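## 3. Primera sesión con el kit Grellix

Si has llegado hasta aquí con las dos pinzas cargadas y emparejadas, lo peor ya ha pasado. Yo monté mi primer kit en Mollell siguiendo la guía vieja de Flaselis y perdí media mañana por saltarme el paso 2, así que te lo cuento tal y como lo hago ahora.

1. Despeja la mesa y deja encima solo los objetos que vayas a manipular. Para empezar me gustan las cosas corrientes, tipo una botella o un cúter cerrado.
2. Enciende primero la pinza izquierda y luego la derecha. Si lo haces al revés, el programa Kallio las registra cambiadas y te tocará repetir el emparejamiento.
3. Ajusta la correa a la mano. Tiene que sujetar sin apretar – si se te duermen los dedos, afloja un punto.
4. Siéntate cerca del borde y apoya las dos pinzas en la mesa, con los cubos de marcadores bien a la vista. Quédate quieto hasta oír los 2 pitidos.
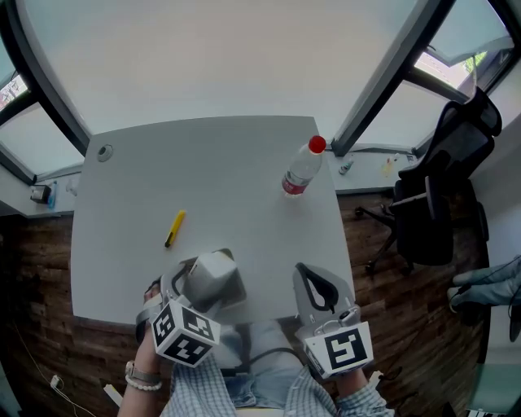 ### 3.1 Comprobar el agarre

Con la referencia ya tomada, toca coger algo. Empieza por un objeto blando, que perdona mucho más que uno rígido.

1. Abre la pinza del todo y acércala despacio.
2. Cierra hasta notar resistencia y para ahí. ¡No hace falta estrujar!
3. Levanta el objeto, aguanta un momento y mira en Kallio la vista de la cámara de la pinza. El objeto debería quedar más o menos centrado; si se inclina un poco hacia un lado, a mí me vale.
4. Suelta y repite con la otra mano.

**Nota:** cada toma se corta sola a los 4000 fotogramas. Si tu tarea es más larga, pártela en dos antes de empezar (yo lo descubrí tarde, claro).

**Precaución:** no tapes los cubos con la manga ni los limpies con alcohol. La tinta se va y luego el seguimiento da saltos rarísimos.

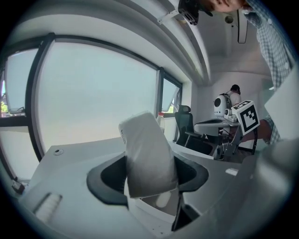

*Fig. 2. Objeto blanco y blando sujeto en la pinza, visto desde su propia cámara.*

Si el aviso de seguimiento sigue en ámbar, cierra Kallio, vuelve al paso 4 y toma otra vez la referencia. Cuando ni así se arregla, mira la tabla de errores del apartado 14.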